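Otra vez el contador inteligente

La empresa de aguas Arnier ha vuelto a escribir a los vecinos para anunciar que cambiará los contadores del valle. Es la segunda carta en lo que va de año, y sigue sin aclarar lo que más se pregunta en la calle: quién paga las averías cuando el aparato nuevo marque un consumo disparatado.
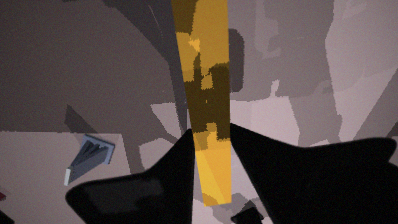
La carta habla de ahorro y de detección temprana de fugas. Puede ser. En Flodcombe, donde los instalaron antes, la compañía presume de 4,000 hogares conectados, pero no publica ni un dato sobre el agua que se pierde en la red general – las tuberías bajo la calzada, que son suyas y tienen más años que la mayoría de nosotros. Un contador en mi cocina no arregla una junta rota en la plaza.

Tampoco convence lo del recibo. Dicen que la cuota fija «se mantendrá estable durante el periodo inicial», y ese periodo no aparece definido en ninguna de las 4 páginas. Pedimos la cifra por escrito y nos remitieron al folleto.

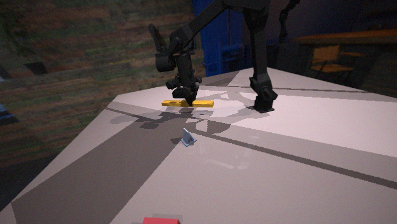
Istisberg, 2026-08-20

El plazo para presentar alegaciones termina en noviembre. Se entregan en la oficina de Pirihi, por la mañana, con copia del último recibo. Quien prefiera conservar el contador antiguo debe indicarlo expresamente; el silencio, según la carta, cuenta como aceptación. A mí esa cláusula me parece muy discutible y me gustaría que la mirase un abogado antes de que nadie firme.
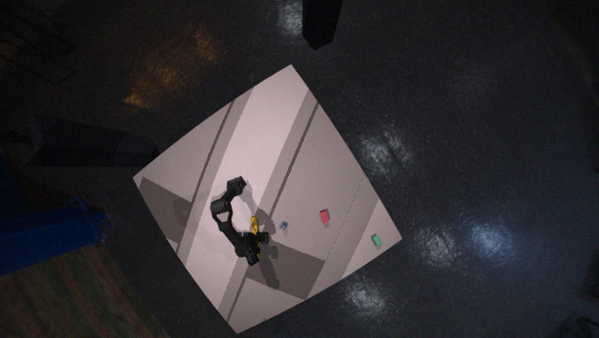
Murray Te Moana escribe que lleva dos inviernos con el contador nuevo y que le avisó de una cisterna que goteaba, así que no todo es humo. Añade, eso sí, que la reclamación por una factura duplicada sigue sin respuesta.

Me alegro por la cisterna. Lo de la factura es justo lo que preguntábamos – y la carta tampoco dice en qué plazo contestan. Seguiremos pidiéndolo.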